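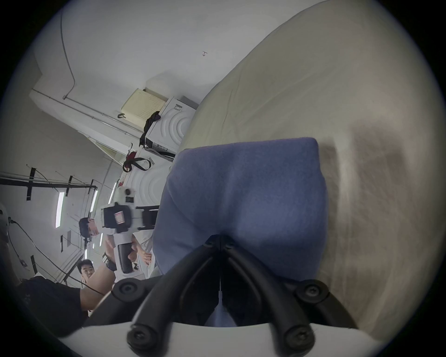

Marisol Rosenthal asked the town of Hukville for its parking ticket records in February. She wanted to know how many tickets had been written on Villanueva Street, and how many had been quietly canceled. State law gives a town twenty working days to answer a request like hers. Hukville regards this the way most of us regard the serving size on a bag of chips. Press the town on a date and it behaves like a block of soft blue padding gripped in the middle: it creases a little, and stays put.

The first reply came after 56 days and said the request had been received. The second asked her to define "ticket." The third was a bill for 1,540 dollars, covering what the clerk's office called retrieval.

Everett Van Dusen, the town's records officer, is a courteous man with one part-time assistant and a database called Rollo, bought from a company that has stopped answering its phone. "I have 589 open requests," he told me. "I'd like to file one myself, asking where my budget went."

Neighboring Jallik, which is smaller and no richer, answers in 8 days on average. Its clerk puts most records online before anyone asks — a trick Hukville has been studying for two years.

Rosenthal appealed the bill, and it was dropped. Her records arrived on Thu 18 July, all of them sideways scans, with the street names blacked out for privacy. She has filed again.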